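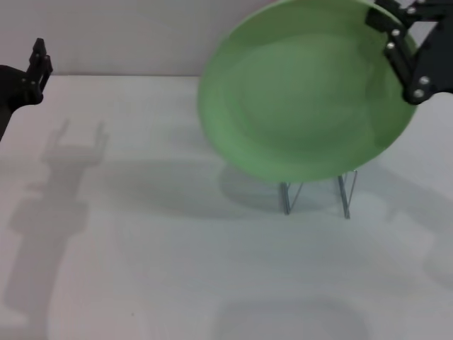
Monique Royer ran the dish room at a hotel in Grullumdale before she started testing kitchen machines for Ferkico, and she has not lost the habit of looking at the clock.

"People send me clips of a robot with a plate and ask if I'm worried about the dishwashers," she says. "I ask them how long the clip is, and whether anyone sped it up."

Her test log for July has 2,294 attempts at moving a plate in or out of a rack. She won't call the good ones successes until someone agrees on what the word means. A plate that gets there after a person has straightened the rack goes in a separate column, and in July that column had 115 entries.

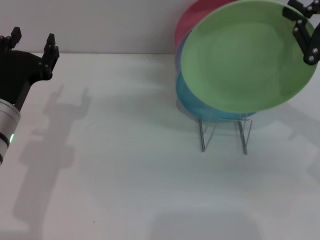 "A wire rack on a bare white table is the easy version," Royer says. "Give me a sink with a greasy pan in it and a fork underneath. Then we can talk about chores."

Behrouz Mahmoudi, who writes control software at Nondilby, thinks she is too hard on the field. Plates are thin and they lean on each other, he says, and picking one by the rim without dragging its neighbor is real work.

"Sure it is," Royer says when I read her that. "So is juggling. I wouldn't pay 2,000 dollars a month for it."

Would she have one at home? She thinks for a while. Maybe for emptying the rack, she says, if it could run overnight and she didn't have to listen to it. The pans she would still do herself.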